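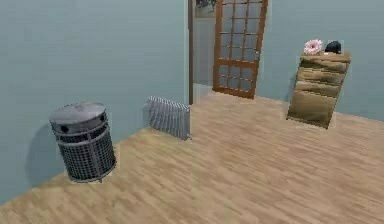 The Trouble Is Getting to the Chore

By Selma Petkov

My mother used to say that housework is mostly walking, and I have thought of her often this winter while reading about robots that are going to do it for us. I write about home life, and I am no engineer, but my neighbor Živko Gashi is, or was until he retired from the shop floor at Bramwood, and he has been patient with my questions over a great deal of coffee.

What I wanted to know was simple enough. Can one of these machines empty a waste bin yet? I don't mean a bin brought to it on a clean table under good lights. I mean a mesh one with a lid, standing by the wall, in a room that also has a radiator down low and a chest of drawers with a flower on top that somebody would be sorry to see knocked to the floor.

Živko's answer was that the lifting is the part people like to watch, and the rest of the job is where the hours go. The machine has to know it's in the right room. It has to find the bin, get around the furniture, come back through the doorway and remember where it was going, and a great deal of this gets practiced first in rooms that exist only inside a computer. He told me about a program called Petek, which ran the same errand through simulated rooms 683 times. It finished 51 of every 100 tries, and the people in Ernport who built it were delighted. I was less so (I picture 49 bins still full, or worse, tipped over), but he tells me I should have seen the year before.

And then there are doors, which I had never given five minutes' thought to in my life. A glass-paned one, swung wide open, is a puzzle all by itself, with the floor showing through the panes as though you could roll right across it. Past it there may be another door, shut this time. 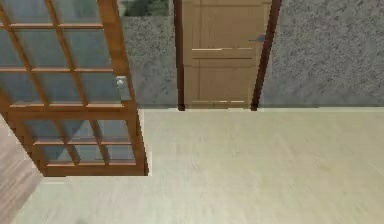

A round knob wants to be gripped and turned, a lever wants to be pressed down, and a child of four manages both with a cookie in the other hand. A machine has to work out which it's facing, where to stand, and which way the door will come at it. At Bramwood they got around all this by taking the inside doors off and painting lines on the floor, and the carts ran beautifully for years. I'm not taking my doors off, and I doubt you are either.

So my own view is that we aren't there yet, and that I'd still like us to get there. My aunt in Arkuvbridge can't bend to a low bin anymore, and she would forgive a slow helper a good many wrong turns. I'd ask the companies to show us the whole errand, from one room to the next and back again, and let the clever hands wait a while. In the meantime I'll be taking out my own trash, probably in my slippers, and Živko has promised to call when the number gets past 51.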